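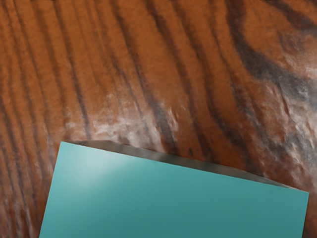
Wever Hardwax Oil, Reddish Cherry, 1 litre

Search the shop Enter keyword or part no. Go

Okay, I'll admit I have a favourite in this shop and it's this one. I've had Wever on my own kitchen table for years now (a 1957 thing my nan left me, all dings and ring marks) and I still run my hand over it every time I walk past.

It's an oil and wax blend, so it soaks in and leaves the grain alone. You get a warm orange-brown colour that's lovely on pine and even better on anything with a bit of wild figure in it. Dark streaks stay dark, pale bits go honey, and you don't get that plasticky shine I can't stand. If you want a gloss finish you could eat your reflection off, try the Kulleo varnish on the next shelf down.

How I put it on

Sand to 180, vacuum, then go over it with a barely damp cloth and let it dry. Stir the tin. Don't shake it! Thin coat with a lint-free rag, wait 12 hours, second thin coat, done. Manaia Donnelly in our Ballarat store swears by a white pad for the second coat and her samples do look better than mine, so maybe listen to her.

One tin did both sides of my table with enough left over for a bread board and a stool. Thirsty old timber will drink more on the first go, so grab a spare if you're doing a big dining table.

Lay your rags out flat outside to dry before you bin them, please. Oily rags in a heap can catch fire by themselves.

Bits and pieces

Tin sizes: 200 ml tester, 1 litre
Colour code: 103
Touch dry overnight, full cure takes a couple of weeks, so go easy with hot mugs
Clean brushes with: mineral turps

The tester is worth getting. Colour shifts a lot from one board to the next, and I'd much sooner you tried it on the underside first than rang me up cranky about it.

Back in stock November 2025. Pick up in store or we'll post it, road freight only.

Filed under: Timber Care > Oils & Waxes > Indoor

Questions? Use the contact form or pop in. © Alus Timber Finishes. Back to top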